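Teaching by Hand, Session 2: Your First Demonstrations
Plirngate short course, handout by Isla Kerr

Hi everyone! Same handout for both groups this time, so if you're in the Salwood group, ignore the bit about parking at the end. Last time we talked about why you'd want to show a robot a task instead of programming it, and I promised we'd get to the fun part. So: hand-held grippers, soft things, paper cups, and a lot of doing it over again.
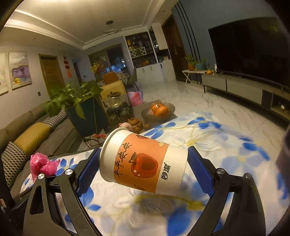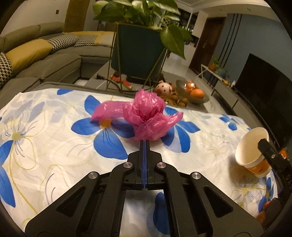
The first thing I want you to unlearn is the idea that a demonstration is a performance. I see it in every group I teach. You pick up the gripper, you feel watched, and suddenly you're moving like a stage magician (big sweeps, little pauses for effect). The robot learns from all of it! If you pause over the cup for no reason, then as far as the learner is concerned a pause over the cup is part of the job. Pick the thing up the way you'd pick it up at home, only a bit slower and with your elbow loose.

Which brings me to the two ways of doing this, and we'll use both.

1. By hand. You hold the gripper itself, with a camera riding on it, and do the task directly. You feel the weight, you feel the cup start to give, and your hands sort it out before you've thought about it. Fast, cheap, and you can do it on any table you like.

2. By remote control. You sit at the Kartha station and drive the arm from there. Slower, and your first few tries will be ugly (mine were awful, I knocked over my own coffee). The big plus is that whatever you record is something the arm can really do, because the arm did it.

People always ask me which one is better, and I always dodge. By hand gives you lots of demonstrations in an afternoon. Remote control gives you fewer, but with no nasty surprises about reach. With the hand-held tool it's very easy to twist your wrist into a pose that the arm on the other end just can't get to, and you won't notice while you're doing it. I still catch myself at it.

Some words you'll hear me use

Demonstration (or demo): one complete go at the task, start to finish.
Rollout: the robot's own go at it, after training.
Jaw width: how far open the gripper is. We log this the whole time.
Recovery: fixing a small mistake in the middle of a demo. More on this below, it matters a lot.

Soft stuff and squashy stuff

A wooden block is a kind teacher. It has the same shape whichever way you grab it, and it doesn't care how hard you squeeze. A plastic bag is the opposite. It folds, it slides, it sticks to things, and it never lands in the same shape again. When you're going for a bag, aim for a part that stands up a little from the table, close the jaws all the way, and lift straight up for a short distance before you go sideways. If you drag first, you'll teach dragging.

Paper cups sit somewhere in the middle. They're light, they roll, and the wall buckles if you get greedy. There are two grasps worth practicing. One is across the outside, with a pad on each side of the cup. The other is over the rim, with one jaw inside and one outside. Pick one per set and stick to it! If half of your demos use the rim and half go across the outside, the learner can end up aiming for something in between, and in between is usually where the cup falls over.

Two-handed tasks are their own headache. Most of us have a bossy hand, and the other one drifts off and does nothing useful. Let the quiet hand hold still on purpose. Don't let it fidget, and don't park it in front of the other hand's camera.

Mistakes

Keep the small ones. If the cup slips a bit and you regrip and finish, that's a lovely demo and I want it. Throw out the ones where you dropped the thing on the floor, or stopped to answer somebody. Write down which you threw out and a word or two on what went wrong. In July I had a set of 58 demos from one group and no notes at all, and I spent an evening watching every single one with a cup of tea going cold next to me. Please don't do that to me again.

Backgrounds

Don't tidy too much. A robot that has only ever seen a bare white desk gets very confused by a patterned tablecloth. Move to another table now and then, change the light, swap the cup for one with a different print on it. Just keep the task the same while you do it.

What to do before next time

Record 10 demos of one cup task by hand, using one grasp all the way through.
Record 2 of the same task at the Kartha station, however wobbly they are.
Upload everything to the Trovow folder with your initials in the name.
Write me a paragraph on where the two ways felt different. Half a page is plenty, and grumbling is allowed.

Check your jaw width log before you leave the bench. If it's a flat line, the sensor cable has worked loose and you'll have to go again (sorry!).

Parking for the Plirngate group: use the side lot, the front one is permit only. Chargers go back in the gray drawer.

Isla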